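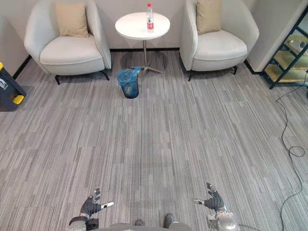 Lu's two hands, fingers spread, over the carpet at Roscombe.

Search this site Enter keywords Go
Print this page | E-mail to a friend

Give the Robot a Morning Checkup

July 10, 2022
By Lacey Tindall

I have been looking after Lu since March, and I would like to make a case for the least glamorous half hour of my day. Before Lu picks up anything, I go over the machine from the fingertips down. I flex every finger by hand, I look at the fabric, I feel along the cables, and I put a wrench on the wrist bolts. Then I start the software. People at Corkine tease me about the order of this (the software folks would love to be first), but I think it is the right order, and I think anyone with a humanoid on the floor should be doing the same.

Our main job right now is trash. Lu works the little round bins with the thin blue liners, and if you want to learn where a robot is weak, I can't recommend a better object. A liner weighs nothing. It clings and folds over itself, and a finger with a worn tip will slide right across it as though it weren't there. We lost a good part of the spring to what everyone was sure was a vision problem. Two people retrained things. There were charts! I finally pulled the covering off the right index finger, held it next to a new one, and the old one was as shiny as the seat of a bus driver's pants. New fabric went on, I reset the thumb so it met the finger squarely, and Lu was pinching liners again that same afternoon.

So now I keep a log. It's a spiral notebook, because I can write in it with one hand while the other is inside an elbow. The coverings go by grip count: I had guessed they would last nearly 3000 grips, and the first one I tracked properly let a liner slip at 2068. That was a happy day for me, even if I was wrong, because a number you have measured is something you can plan a week with. The wrists get their bolts checked every 21 hours of running time. The cables I check whenever I walk past, which drives people crazy.

About those cables. The drawings show them lying nicely along the arm, and on the drawings the arm never bends. A real arm reaching down to the floor needs slack, and slack hangs in loops, and a loop will sooner or later meet a chair. I used to tie everything down tight, and I broke a connector that way on the left elbow. Now I leave a bit of loop and run the arm slowly through its whole reach, in the actual corner where it will work, with the actual furniture. A bench test won't tell you about an armchair. I love this part, I really do. You move the arm an inch at a time with your head down at knee level, and you get to know the thing the way you know an old bicycle.
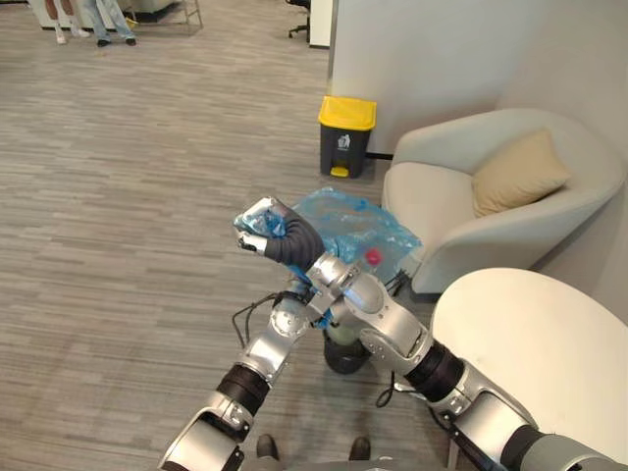
Jagadeesh Arumugam thinks I have this partly backward, and he said so at length when I showed him a draft. His point is that a robot which needs half an hour of a person's attention each morning isn't finished, and that by being so handy with my wrench I am hiding faults the designers ought to be feeling. "Let it fail where they can see it," he told me.

I take that seriously. He's right that my notebook was no use to anybody until I started copying it out for the design group, and they have since moved one connector on account of it. I'd still rather send them a page of notes than a broken wrist. And I don't believe the finished robot he is waiting for is coming with no morning checkup at all. Elevators get one, in their way. So does the floor polisher at Roscombe, and it has been "finished" for longer than I've been working.

What I would ask for is time on the schedule. At Corkine the checkup went on the calendar 6 weeks ago, under its own name, and before that I did it by coming in early. If you run one of these machines, put the half hour down in ink and give it to someone who likes the work. We are out there! Let us order the spare parts, too. I have a box of Tretine finger coverings on my shelf with the date of arrival on the lid, and I'm on the second row of it.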